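Manipulation d'objets déformables – notes de cours, séance 5
Perception de l'état du tissu et commande à deux pinces
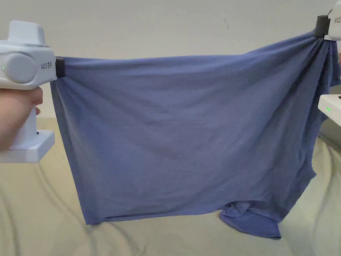 Rappel séance précédente : un objet rigide = 6 degrés de liberté, on estime la pose et c'est fini. Un tissu, non. Espace d'état énorme, auto-occultations, et la même action ne donne pas le même résultat selon les plis de départ. Donc on ne cherche pas l'état complet, on cherche une représentation suffisante pour décider du geste suivant.

1. Représentations (voir poly de Berenice Cisneros, chap. 2)
– Masque + contour. Pas cher, marche bien à plat, perd tout dès que ça se replie.
– Points clés (coins, cols, bouts de manches). Attention : un point clé caché n'est pas un point clé absent. Prévoir une sortie « visibilité » par point, sinon le réseau invente.
– Maillage recalé sur un modèle. Précis, lent. Chez nous 400 sommets, au-delà l'optimisation ne tient plus la cadence.
– Latent appris. Rapide mais indébogable, ou presque.

2. Tension
Un bord tenu en deux points : si les pinces ne sont pas à la même hauteur, les plis partent en diagonale depuis le point haut. C'est de l'information gratuite ! L'orientation des rides dans l'image donne une idée de la direction de l'effort, même sans capteur de force. Méthode vue au tableau : gradient local, tenseur de structure, histogramme des orientations sur 90 degrés. Pas valable sur tissu imprimé (les motifs polluent les gradients).

3. Boucle de commande
Deux niveaux.
Bas niveau : suivi de trajectoire des deux effecteurs, en coordonnées relatives. On ne commande PAS gauche et droite séparément, on commande le milieu du segment et l'écart. Sinon les erreurs s'additionnent et on tire sur le tissu.
Haut niveau : politique apprise par imitation, sort un paquet d'actions, on en exécute une partie, on replanifie. Entrées : images, ouverture des pinces, pose relative. Oublier la pose relative = erreur classique, voir compte rendu de Katamwood.

4. Synchronisation
Flux vidéo à 60 images par seconde, poses sur une autre horloge. Tout réaligner sur l'horodatage vidéo AVANT d'entrainer. Interpolation linéaire pour les positions, slerp pour les rotations. Ne pas interpoler l'état ouvert/fermé, prendre la derniere valeur connue.

5. Segmentation des démos
Saisie / mise en tension / dépose / lissage. Les frontières sont floues, surtout entre tension et dépose. Critère retenu : vitesse verticale du milieu du segment. Apolinar Ochoa propose l'écart entre pinces, à tester en TP.

À rendre pour le 2 mai : script d'alignement + une page sur les cas où votre critère de segmentation se trompe. Données sur le serveur Pletau, dossier textile. Pas de notebook, un script qui tourne.

Commentaires

ines_m : Pour la partie 4, on garde les séquences où le suivi de pose décroche ou on les jette ?
B. Cisneros : On coupe le passage, on garde le reste s'il contient une phase entière.
tom.r : coquille au §3 je crois, c'est le milieu du segment ou le barycentre du tissu ?
B. Cisneros : Milieu du segment. Le barycentre on ne le connait pas.

Documents récents
Séance 4 – Estimation de pose, objets rigides
TP Meléndez – Calibration main-œil
Projet Ustcombe – Sujet et barème
Annales de janvier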